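Notebook, well-being survey analysis
May, second entry, started 9:40

Picked up the Arkero wave 2 file again. 2,000 completed interviews, adults 18 and over, life satisfaction on the usual 0 to 10 scale, plus the anxiety-yesterday item and the sleep block. Wave 1 used the same questions in a different order. That order change is still my main worry.

Missing data first. 114 respondents have no life satisfaction score. Most of these come from the phone sample, where the interviewer script let people skip the item without a refusal code. I set them to missing and left them in for the anxiety tables. Dropping them from everything shifts the age profile, because the phone sample is older than the web sample.
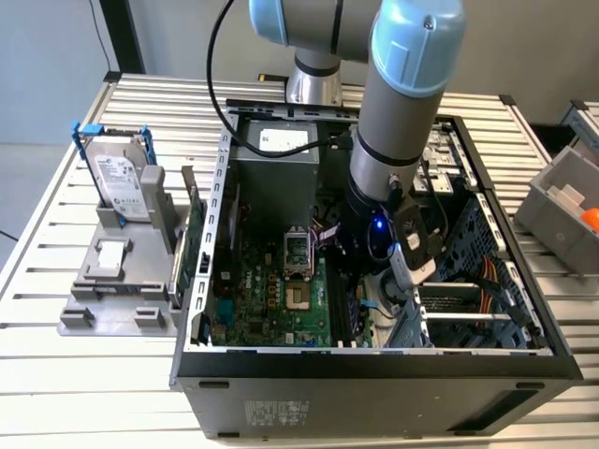 Reran the age curve with the missing cases out. The shape holds: high at the young end, a dip in the middle bands, up again after retirement age. The bottom of the dip falls at 50 in the smoothed version. In the banded version it moves by a whole band depending on where the cut points go. Keep the smoothed version for the report and put the bands in the appendix.

Weights: the Piketti file has two sets, and the codebook does not say which one goes with the combined sample. Used w_comb for everything below. With w_web the gender gap in the middle bands gets wider and the one in the oldest band disappears. Do not quote a gender gap by age until this is settled.

Anxiety item. The distribution has a pile-up at zero and a smaller one at 5. Means are a poor summary. Switched to the share scoring 6 or more, same threshold as the wave 1 report, so the tables line up.

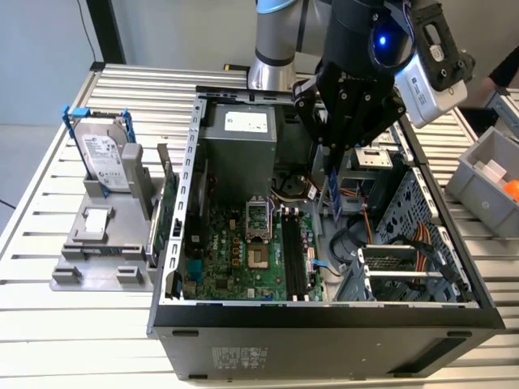
Question order. In wave 1, satisfaction came before the health block. In wave 2 it comes after. People asked about back pain and sleep first may rate their lives lower. Poulain ran a split on this in their pilot, but the write-up gives only the pooled result. Asked for the split file at 11:15. Until it arrives, no statement about change between waves.

Sleep block. Hours of sleep is a free-entry field in the web version. Found entries such as "8 or so" and "8-9" that the Erodix import script reads as blank. Wrote a small recode: single number kept, range set to the midpoint, anything else left missing. Old column kept as sleep_raw. The link between short sleep and low satisfaction gets slightly weaker after the recode. Checked it twice, same result.

Note for whoever opens the script next: the recode must run before the weights are merged, otherwise the row order changes and the check at the end fails.
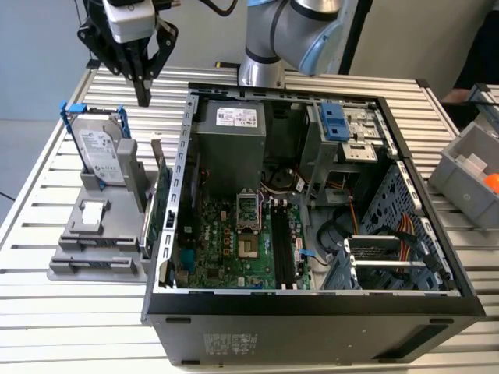 Open items

Confirm weight set for combined sample.
Get split file from Poulain.
Fix skip code in phone script before wave 3.
Rerun age curve with household status added. People living alone are bunched in the oldest band and I have not separated the two effects.
Move the banded chart to the appendix and relabel the axis, which still says wave 1.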